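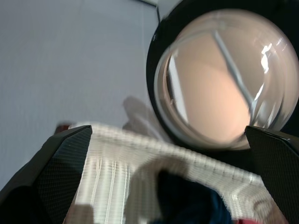 Crafts and Collecting > Family Papers > Reading Old Handwriting

Search all topics
Go

How do I read faded pencil notes in my grandmother's recipe book?

Posted by Stellden_reader, 2022-06-23

Good day to all. I received from my aunt a recipe notebook which my great-grandmother started in 1902, the year she married. It has 60 pages. The first half is written in ink and I can read most of it with patience. The second half is in pencil, and the pencil has become very pale, so on some pages I see only that something was written, but not what.

I want to make a typed copy for my cousins before a family meeting in September. So far I have typed 29 recipes, nearly all of them from the ink part. For the rest I tried a strong lamp directly above the page and it made everything worse, because the paper is a little shiny and the pencil is also shiny. I tried also a scanner, but the back of the notebook is weak and I am afraid to press it flat.

My questions are these. Is there a good way to put the light? Is a magnifier useful, or is it better to make photographs and enlarge them? And is there any liquid or powder which makes pencil darker again? A neighbor told me to rub the page with soft bread, and I did not dare to do it.

At the moment the notebook lives with the family letters in an open basket near the window, and I take it out only when I work.

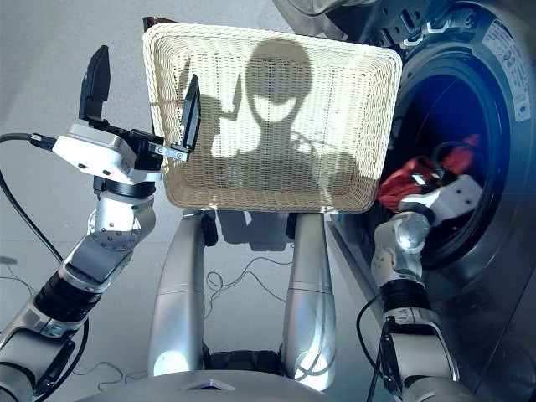
Bleddyn Cadwaladr

Please do not use the bread. Bread takes away pencil, it was used as an eraser in old times, and the crumbs stay in the fold and bring insects. Also no liquid and no powder. I know of nothing that makes pencil darker and does not hurt the paper.

For the light, you must bring it from the side and low. Put the notebook on a table, switch off the ceiling lamp, and place a small lamp to the left so the light travels almost flat across the page. A pencil presses a small valley into the paper, and with low light this valley has a shadow. Then turn the notebook a little, not the lamp, and look again. Very often a word which was invisible comes at one certain angle and goes away at the next. When it comes, write it down immediately, even if you are not sure.

I use both a magnifier and photographs, for different things. The magnifier is good for a single letter, for example to decide between n and u. It should not be too strong. With a strong one you see the fibers of the paper and lose the word. For a whole page I take photographs, three or four of the same page with the light from different sides, and then on the computer I make them gray and raise the contrast slowly. If you raise it quickly you get black spots and believe they are letters.

Do not press the notebook flat. Open it only as far as it wants, and support the cover with a rolled towel under each side.

I copied my uncle's farm diary from Grendovon in this way. It took me one winter, and 32 words I could not solve at all. I put them in square brackets with a question mark and I advise you to do the same. Your cousins will prefer a gap to a wrong quantity of salt.

One more thing, which you did not ask. The place near the window is not good. Daylight makes the paper yellow and brittle, and ink loses its color much faster than pencil. A closed box in a cupboard in the living part of the house is better. Not the attic, not the cellar.

linmont_annie

try reading it out loud!! my gran spelled everything how she said it and I only got "sinnamin" when my kid sounded it out. also old recipes repeat the same words a lot (butter, flour, bake in quick oven) so once you know how she writes flour you will find it everywhere. I don't know about the lamps, I just used the window

Stellden_reader

Thank you both. I made the test with the lamp last evening and on the first pencil page I could read the title and five ingredients. The title is Tang Pudding. I do not know what Tang is, maybe it is the place where her sister lived or maybe it is the name of a person, I will ask my aunt. The lower part of the page is still difficult, but I will try again with the lamp on the right side.

I have also moved the notebook and the letters into a box with a lid.

About the spelling, yes, this is true also for her. She writes "shuger" on one page and "sugar" on the next. Should I correct it in the typed copy, or leave it?

Bleddyn Cadwaladr

Leave it as she wrote it. If a word is really not clear for the cousins, put the modern word after it in brackets. And keep your photographs together with the typed copy, with the page numbers, so another person can check your reading later.
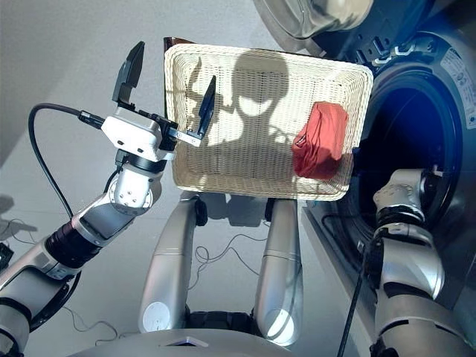 Woven basket, rectangular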